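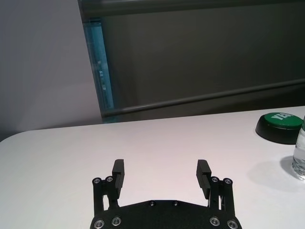
Tag der offenen Tür bei Ulico in Grulten

Eigentlich wollte ich an dem Vormittag nur Farbe kaufen. Aber dann hing am Kreisverkehr dieses Banner, Ulico macht auf, alle Hallen, Eintritt frei, und ich gucke mir seit dem Winter sowieso Tische an (wer hier öfter liest, weiß Bescheid, mein alter wackelt und hat einen Brandfleck vom Raclette). Also Blinker rechts und rauf auf den Parkplatz, der um kurz nach zehn schon ziemlich voll war.

Am Eingang bekommt man ein Heft in die Hand gedrückt, 52 Seiten, davon gefühlt die Hälfte Kantenprofile. Ich fand das super! Ich wusste gar nicht, wie viele Arten es gibt, eine Tischkante abzurunden. Meine Begleitung fand es weniger super und ist gleich Richtung Waffelstand abgebogen.

Halle 1: Zuschnitt

Laut, staubig, toll. Hier werden die Platten gesägt, und man steht hinter einer gelben Linie und schaut zu. Die Führung dauert 15 Minuten und könnte von mir aus doppelt so lang sein. Es riecht nach Holz und nach irgendetwas Süßlichem, das war wohl der Leim. Eine Frau neben mir wollte wissen, was mit den Resten passiert, und die gehen zum Teil als Musterstücke an die Händler, zum Teil in die Heizung. Ein Musterstück durfte man mitnehmen, ich habe eins in Nussbaum, es liegt jetzt als Untersetzer im Bad.

Halle 2: Oberflächen

Die war mir zu voll, ehrlich gesagt. Ungefähr 200 Leute, und alle wollten an die Wand mit den Farbmustern. Ich habe drei Weißtöne verglichen und sie nach einer Weile nicht mehr auseinanderhalten können. Einer heißt Maurya und war auf dem Muster ein bisschen wärmer als die anderen. Oder es lag an der Deckenlampe, keine Ahnung.

Die Ausstellung oben

Über die Treppe kommt man in die Ausstellung, und da wurde es endlich ruhiger. Graue Wände, helle Tische, fertig. Ich mag so was ja, wenn nicht auf jeder Platte eine Obstschale und drei Kerzen stehen. An dem weißen Tisch mit der abgerundeten Ecke bin ich am längsten hängen geblieben. Die Platte ist matt, man sieht die Schatten ganz weich darauf liegen, und genau das will ich für mein Arbeitszimmer, denn auf der glänzenden Platte, die ich jetzt habe, spiegelt sich nachmittags das Fenster direkt in mein Gesicht.

Und dann stand da dieser Knopf! Rund, schwarzer Sockel, grüne Kappe, und oben in weißen Buchstaben YES! mit Ausrufezeichen. Ich will so einen. Ich weiß noch nicht wofür, vielleicht für die Familienabstimmung, ob es Nudeln gibt. Dazu eine Wasserflasche mit dunkelgrünem Etikett, fast voll, weißer Schraubverschluss. Grün und Grün auf Weiß, das sieht zusammen richtig gut aus, und ich habe mir sofort notiert, dass zu einer weißen Platte unbedingt etwas Dunkelgrünes gehört. Eine Schreibtischlampe wäre schön. Oder ein Stiftebecher.

Unten am Flaschenboden bricht sich übrigens das Licht und macht so ein helles, welliges Muster. Auf meinem Tisch daheim ist mir so etwas nie aufgefallen, da stehen aber auch die Krümel vom Frühstück im Weg.

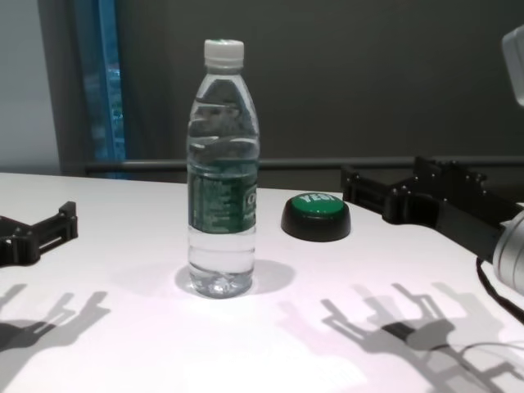

Muss man sich für den Tag der offenen Tür anmelden?

Für die Hallen und die Ausstellung reicht es, einfach hinzukommen; nur für die Führung durch den Zuschnitt trägt man sich am Eingang in eine Liste ein.

Kaffee, Waffeln und die Rückfahrt

Gegen Mittag saßen wir dann draußen auf den Bierbänken. Die Waffeln waren gut, der Kaffee war dünn, aber bei dem Wetter war mir das egal. Es gab noch eine Ecke von Flarkell, die machen Tischgestelle, höhenverstellbar und nicht verstellbar, und da habe ich mich ein bisschen festgequatscht. Das Gestell mit den schrägen Beinen hat mir gut gefallen, allerdings stößt man sich daran bestimmt ständig den Zeh. Ich kenne mich.

Preise stehen im Heft leider keine. Man soll sich ein Angebot schicken lassen, mit Plattenmaß, Kante und Farbe, und das dauert wohl eine Weile. Ich habe meine Maße natürlich nicht dabeigehabt und musste schätzen, was man beim Tischkauf besser lassen sollte – also messe ich jetzt nach und schreibe denen noch mal.

Wer im März in der Gegend ist: Dann machen sie wieder auf, angeblich mit mehr Platz bei den Farbmustern. Parken am besten hinten an der Gärtnerei, vorne kommt man schlecht wieder raus. Die Farbe habe ich an dem Tag übrigens nicht mehr gekauft.

Ähnliche Beiträge
Mein wackliger Tisch und der Bierdeckel
Flohmarkt in Grulten: zwei Stühle, eine Lampe
Welches Weiß fürs Arbeitszimmer?
Raclette-Flecken, dritter Versuch
Zu Besuch in der Gärtnerei nebenan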